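How to Cook Corn on the Cob Without the Folklore

Corn attracts more bad advice than any other vegetable I cook. Salt the water, never salt the water, add milk, add sugar, boil it for half an hour. I have tried most of it, and most of it makes no difference I can taste.

What you need

A big pot with a lid, tongs, butter and salt. You do not need the Podik corn steamer. I used one for a whole summer and it did what a pot does, only slower and with more parts to wash.

Choosing the ears

Leave the husks on until you cook. Peeling back the top to look inside dries out the kernels, and you can learn the same thing with your thumb. Press along the ear through the husk. It should feel full and firm up to the tip. Brown, sticky silk at the top is fine. Black, slimy silk is not.

Recipes will say corn is worthless 24 hours after picking. I doubt it. Modern sweet corn holds its sugar well in the fridge, and I have eaten three-day-old ears that were perfectly good. Store-bought ears in December are another matter – use frozen kernels. 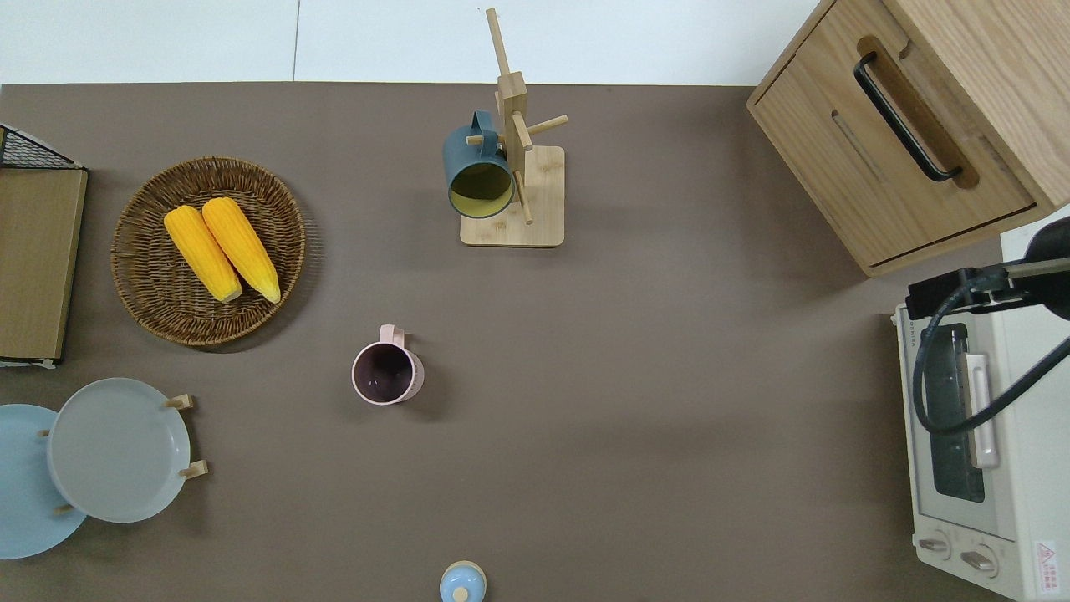 Two ears of yellow corn in a round woven basket.

Boiling

1. Fill the pot two-thirds full and bring it to a hard boil.
2. Pull off the husks and silk. A damp paper towel gets the last threads. The silk brushes sold for this get clogged.
3. Lower the ears in with tongs and put the lid on.
4. Turn off the heat and leave them for 8 minutes.
5. Lift out, drain, butter and salt.

Microwaving

For one ear, I'd skip the pot. Cook it in the husk on high for four minutes in a 900 watt oven, let it stand for two, then cut off the stalk end and squeeze from the top. The cob is supposed to slide out perfectly clean. Mine usually brings some silk along, and the steam is hot enough to burn, so wear a mitt.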